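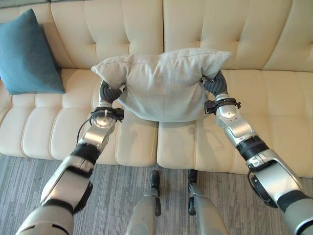

Figure 1. Two-seat sofa, cream upholstery, channel-stitched and tufted back, light grey pillow.

Unit 4: Upholstery Fillings and Seat Comfort
Course notes, J. Huanca
Revised May 2018

4.1 Scope

Unit 3 dealt with frames and suspension. The present unit covers what goes between the suspension and the cover: foam, fibre, feather and the various composites. Cover materials are left to Unit 5, apart from the remarks in 4.5 on how a cover changes the behaviour of the filling under it.

4.2 Density and hardness

These two properties are confused more often than any others in the trade, including in supplier catalogues.

Density is mass per unit volume, given in kg/m3. It is governed by how much polymer is in the foam and is the better guide to service life. Hardness is the force needed to indent a sample of standard size by a stated fraction of its thickness, given in newtons. It is what the sitter notices first.

A foam can be dense and soft, or light and hard. A light, hard foam feels well enough in the showroom and loses height early. When reading a data sheet, find both figures before comparing products. If only one is given, ask for the other.

Worked case. The Doltari seat core used in the workshop has a hardness of 105 N. Under a test load it is compressed from 120 mm to 105 mm, a loss of 15 mm or 12.5 per cent of the original height. The load is then removed and the recovered height is read after the rest period. Any height not recovered is recorded as set. Students should not quote the 15 mm as set; it is deflection.

4.3 Support factor

Support factor is the hardness at 65 per cent indentation divided by the hardness at 25 per cent. A low value means the cushion bottoms out under a heavier sitter. Wrapping a core in polyester fibre softens the first part of the curve and leaves the deep part much as it was, so a wrapped cushion can feel plush on first contact and still carry load.

4.4 Back fillings

Backs carry much less load than seats, and a seat-grade foam used in a back will feel like a board. Options in common use:

Soft foam slab, wrapped. Keeps its shape, little maintenance.
Blown fibre in a channelled case. The channels stop the fibre migrating downward. Needs regular plumping unless the case is fixed.
Feather and fibre mix. Good recovery by hand, poor recovery if left alone. The case must be downproof.

Channel width matters. Wide channels look fuller when new and slump sooner. The Marino and Tusoddale sample backs differ in this dimension only and should be handled side by side before the practical.

4.5 Effect of the cover

A tight cover of low stretch spreads load over a wider area and raises apparent hardness. Covers with low air permeability also slow the escape of air from the cushion on sitting, and its return on rising. Provide a vent panel on the underside or rear boxing. Seams under tension should not be relied on to vent.

4.6 Practical

Work in pairs. Each pair receives one Flalutar test block.

1. Measure and weigh the block. Calculate density.
2. Apply the indentor cyclically for 2000 cycles on the bench rig.
3. Rest the block for 44 minutes, then remeasure height at the centre and at each corner.
4. Report set as a percentage of original height, with the centre value stated separately.

Record room temperature and humidity on the sheet. Blocks from the April batch are not to be mixed with later stock.

Reading for Unit 5: handout on hides and coated fabrics, sections 1 to 3.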